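Hi, I'm Mhairi, and I'm looking for a part-time sorter to come and work with me at Kornora, the toy lending library upstairs from the old Lennox bakery. If you're the kind of person who can't walk past a messy drawer without wanting to fix it, please keep reading!

## What we do

Families borrow building sets, puzzles, train tracks, play food and board games from us for two weeks at a time, then bring them back and pick something else. There are 144 sets in circulation right now, plus a back shelf of things I haven't gotten to yet (more on that shelf later). Everything goes out in a box with a lid and a card listing what should be in it, and everything comes back in, well, some kind of shape. Last month a farm set came home with half a train in it, and the train family had the missing sheep. We got there in the end.

I've been doing the sorting myself at night with the radio on, and I love it, but the returns pile is winning.

## What you'd be doing

Mostly this: you take a returned box, tip the pieces onto a tray, check them against the card, wipe down whatever needs it, put it all back and close the lid. Then you do the next one. Some sets take five minutes. The big marble run takes most of an hour and I apologize in advance.

You'd also be

- matching up strays (we have a whole drawer of them, mostly blocks and wheels)
- writing new cards when a set has changed, in handwriting a tired parent can read
- moving sets into bigger or smaller boxes when the old one doesn't fit anymore
- telling me when something is too chewed or cracked to lend out again
- now and then, helping at the desk when it gets busy after school

No lifting anything heavier than a full box of wooden track, but there is a flight of stairs and no elevator, so please think about that before you apply. If stairs are a problem but you'd still like to be part of this, write to me anyway. The card writing can be done at home.

## Who I'm hoping for

You don't need experience. Fletcher Brunton, who runs the desk and does our repairs, came to us from a shoe store and he's wonderful at it. I'd like somebody patient, who doesn't mind doing the same small job over and over and who will speak up when one of my systems is silly (the color stickers were silly, I admit it). Good eyesight for tiny parts helps, or good glasses! Retired people, students and parents with a few free mornings are all very welcome.

## Hours and pay

It's 2 mornings a week, nine to noon, and we can settle which ones between us. Pay is $60 per morning, paid at the end of every month. Coffee is free, and so is borrowing. Staff can take home as many sets as they like, which my own kids consider the only real benefit of the job.

The first month is a trial for both of us. If you hate it, no hard feelings. If you like it, there may be more hours in the new year when we take over the games collection from the Flonness community center, and I'd much rather offer those hours to somebody who already knows the shelves.
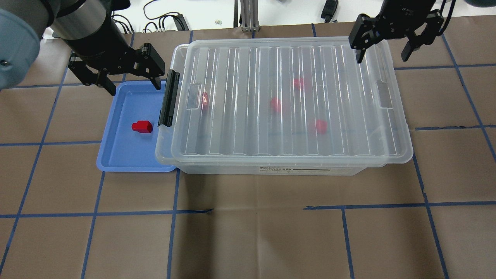 *Blue tray, red block, lidded storage box: the sorting table at Kornora*

## How to apply

Please don't send a long resume. Write me a short note, half a page is plenty, and tell me

1. which mornings you could do
2. when you could start
3. the best toy you ever had and what happened to it

I read every note myself and I'll answer all of them, though it may take me a few days. Leave it in the mailbox by the street door, marked "Sorting," or hand it to Fletcher at the desk during opening hours. Notes should reach us by 21/11/2023. After that I'll invite a few people up for an hour to try a box or two with me, and yes, that hour is paid.

Oh, and the back shelf! It's donations, mostly from one very generous family, still in the bags they came in. Whoever gets the job gets first look.

Mhairi Hepburn
Kornora Toy Library, upstairs, door on the left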